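Groreo Reports Results for Two-Arm Handling of Soft Objects

ENGATE, Thu 13 February – Groreo today released results from the Bukham study, which tests how a two-arm robot learns to pick up soft items lying among hand tools. The method trains one control policy on views from the head and from the wrists, with no separate model of the object.

Soft items change shape when touched, and a grasp planned from a single view is often out of date by the time the fingers close. The Bukham method updates the grasp target during the approach – the wrist view takes over from the head view at short range.
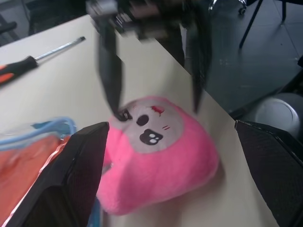 Yousafzai, which reviewed the method before release, said the handover between views was the part most in need of outside testing, and asked that failed grasps be published along with the good ones. Groreo will include them in the data release.

The study covered 14 soft items and 8 tools. Training took five days on one workstation. Tool positions were changed between trials, and the policy was given no list of what was on the table.

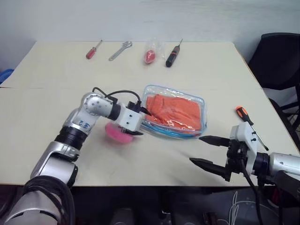 Remaining errors fall mostly into two groups: clear packaging, where highlights disturb the depth estimate, and approaches in which both arms choose the same item. A revised arm assignment step is in testing. The full report runs to 13 pages and is available from Groreo on request.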